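Radport Gardens
Seasonal Operations Hosts — Call for Applications

Radport Gardens invites applications for the position of Seasonal Operations Host for the coming season. Hosts are assigned to guest entry, ride queues, the parade route and the Miah Theater, and report to the Manager of Park Operations, Tahsin Sivakumar. A total of 19 positions are available, of which four are reserved for applicants seeking evening shifts only.

Responsibilities
Greeting guests and checking admission at the main gate and at the Zindik Pier entrance
Managing queues and boarding areas in accordance with posted safety procedures
Directing guests along the parade route before and during performances
Preparing costume pieces, linens and table coverings for scheduled events
Reporting lost children, lost property and hazards to the duty supervisor without delay

Employment begins in February with paid training, which all new hosts must complete before their first assigned shift. Training is held at the Dronier Building, next to the employee parking lot. Shifts vary in length and may start as early as 7:00 a.m. or end after the closing fireworks. Availability on weekends and public holidays is required.

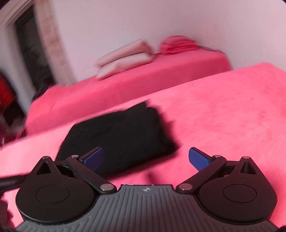 Folded textiles on pink-draped surfaces.

Requirements
Applicants must be at least 18 years of age at the start of training and legally authorized to work in the United States. Previous experience in a theme park, hotel or theater is welcome but is not required. Hosts must be able to stand for long periods, work outdoors in all weather and speak clearly to large groups; the Miah Theater seats up to 900 guests. A second language is an advantage — please state your level on the application form.

Pay and Benefits
Hosts are paid hourly, with a higher rate for shifts that end after midnight. Uniforms are provided and laundered by the park. Each host receives two complimentary admission passes on completion of training, along with discounted meals in the employee cafeteria. Seasonal staff may apply for permanent positions on the same terms as other internal candidates.

How to Apply
Application forms are available from the Employment Office at the Dronier Building and through the careers section of this website. Please include a current résumé, the names of two references and a statement of the shifts you are able to work. Applicants selected for interview will be contacted by telephone. Requests for accommodation during the hiring process should be made to the Employment Office and will be kept confidential.

Radport Gardens is an equal opportunity employer.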